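Cloth napkins vs paper, one year in

mdoan_kitchen
We quit paper towels and napkins in June of last year. Family of 3, and I bought 64 cloth squares like a lunatic. We use maybe a third of them. Ask me anything, I guess.

Bozsik
Do you iron them? This decides whether I respect you.

mdoan_kitchen
I do not iron them. I barely iron my shirts.

Genowefa Z
I iron mine. It takes one radio program. People act like it's coal mining.

drurkier
Nice hobby, but you're running extra laundry to save a few bucks on paper. My water bill would eat that by Thanksgiving.

Genowefa Z
Extra laundry? They go in with the towels. How big are your napkins?

drurkier
Bigger than yours, apparently. Also bacon grease. Explain bacon grease.

mdoan_kitchen
Fine, bacon grease gets an old T-shirt, and then the T-shirt gets the trash. I didn't say I was a saint.

somogyi_m
Where does all this cloth live? We tried a drawer and it ate the drawer. My wife folds, I stuff, and we've had some 353 discussions about it.

mdoan_kitchen
Basket. No folding, no discussions.

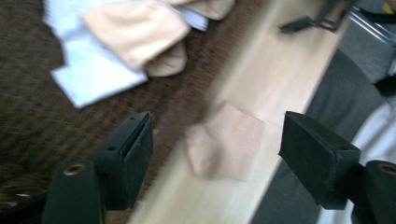
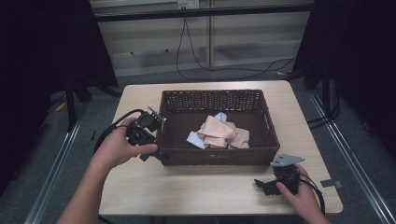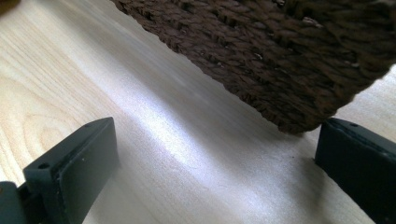
The no-fold method. Basket and cloth in the middle one.

Bozsik
Respect withdrawn.

somogyi_m
Showing this to my wife. Make that 354.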